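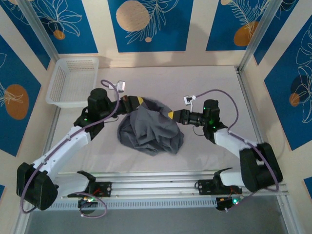 The Perau two-arm bench with a dark grey cloth between the grippers.

Perau Two-Arm Recording Bench

I've been building these benches for people who need a lot of cloth handling examples and don't want to spend July bolting rail together. You drive the arms, the bench records, and you end up with a tidy pile of episodes your learning system can train on.

Cloth is a pain, I won't pretend otherwise! It never lands the same way twice, so you need plenty of goes at it. My own first folding set was 400 episodes and I wished I'd kept going - the next one was 3000 and the difference in the trained policy was pretty easy to spot.

What you get
2 arms on a shared aluminium front rail
Black grippers with yellow fingertips (my favourite colour for this, they show up nicely against dark fabric)
A small white camera module above each gripper
Pale work surface in a metal profile enclosure
Mollon recording software, one licence per bench

The basket is a plain white plastic one with perforated walls. Swap it for whatever you've got at home if you like, the software doesn't care.

The blue wall panels with the flowers and circles are the standard set. I also do plain grey ones, and you can mix them if you want some variety in your backgrounds.

Recording
Press the pedal to start an episode, press it again to stop. A long press bins the last one, so fumbled grabs don't end up in your data. Every episode saves both wrist views and the joint positions together, and the Dankwa export tool (included) sorts them into folders by task name.

Options
Spare fingertip set, yellow
Plain grey panel set
Bovard rolling stand - 425 mm high, lockable castors

Benches ship partly assembled. Please measure your doorway before ordering - the enclosure comes flat, but the front rail travels in one piece with the arm mounts already on it.

Page updated 2026-05-20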